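The Case for Work That Stays Where It Is Made

By Gilmar Furtado

The arts council of Baltar will decide this spring how to spend the public portion of its studio fund. Two proposals are before it. The first would purchase a single large ceramic relief from a well-known workshop outside the region. The second would place the same money in the shared kiln building on Sunberg Street, where local potters have fired their work for 19 years. I have been asked by members on both sides to set down my views, and I do so as a former director of the Pluma Craft School and as a person with no financial interest in either outcome.

I support the second proposal. I also believe that the first has been treated unfairly in recent discussion, and I would like to begin there.

Those who favor the relief are right that a town should own ambitious things. A public collection made up only of what could be had cheaply and close to home becomes timid after a while. The Pluma collection suffered from this in my own time as director. We bought a great many good bowls. We bought very little that a visitor would remember a week later, and when the gallery was rehung I regretted several purchases that I had personally defended.

The relief would be memorable. I have seen the drawings and the test tiles, and the glaze work is of a high order. If the council had a second fund of equal size, I would urge it to sign the contract.
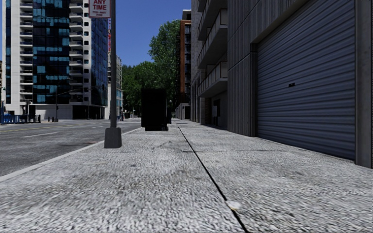 The difficulty is that the council has one fund, and the kiln building is in poor condition. The large gas kiln, a Kröger installed when the building opened, has needed new brick in the arch for several seasons. Firings are now limited to the lower temperatures. Potters who work in stoneware or porcelain must drive their pots elsewhere, with the breakage that such trips involve, or change what they make. Several have changed what they make. A visitor to the October sale would have found far more earthenware on the tables than in earlier years, and I doubt that this reflects a change in taste.

Equipment has a direct effect on art, and councils tend to underestimate it. A potter who can fire a large piece will sooner or later try one. A potter who has only a small electric kiln at home will think in terms of its shelves, and after some years will stop having ideas that do not fit on them. I have watched this happen to gifted people. It is a slow loss and it does not appear in any annual report.

Who Uses the Building

The membership book lists 539 names since the building opened. Many of these people came for one course and did not return, which is true of every craft school I have known. In the present year there are 100 paying members, and 30 of them rent shelf space by the month. It has been said at council meetings that this is a small group to receive so much public support. I accept the figure and question the conclusion.

Those members teach. They run the Saturday classes, they supply the schools with clay and fire the children's work, and they show at the library. The relief would be seen by more people on any given day, and I do not dispute that. But the measure of a public expense in the arts cannot be limited to the number of persons who walk past the result. We do not judge a library by how many people see its front door.

It has also been suggested that the members should raise their own fees and pay for the repairs themselves. The monthly fee has already been raised twice. A further increase would fall hardest on the younger potters, who have the least income and, in general, the most need of a large kiln. Retired members could likely bear it. The building would then become a pleasant club, and the town would have no particular reason to support a club.

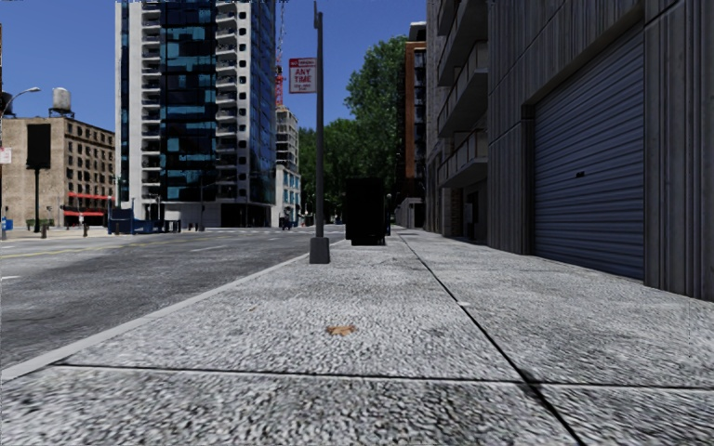

What the Council Should Ask For

Support of this kind should carry conditions. I would ask the members to accept three of them. The repaired kiln should be open to nonmembers on a published schedule, at a fair price per shelf. A written record of every firing should be kept and made available, including those that failed, so that knowledge of the kiln does not rest with one or two people. Lastly, the members should hold one juried exhibition each year, with a juror from outside the county.

The last condition will be unpopular. Members have told me that their sale is friendly and that a jury would spoil it. The sale may continue as it is. An exhibition is a different matter, and potters who receive public money should be willing to have their work looked at closely by a stranger who owes them nothing. I was refused by juries many times, and on most of those occasions the jury was correct.

If these terms are accepted, the council could return to the question of a major purchase when the fund has recovered. By then it might find a candidate for the commission among the potters on Sunberg Street. I cannot promise that, and the members should not promise it either. Good kilns do not guarantee good work. The relief, meanwhile, or something equal to it, can be commissioned in a later year, while the arch of the kiln will not stand much more use in its present state.

Written comments will be received at the council office until the close of business on Jan 26, 1999. I encourage readers of either opinion to send one.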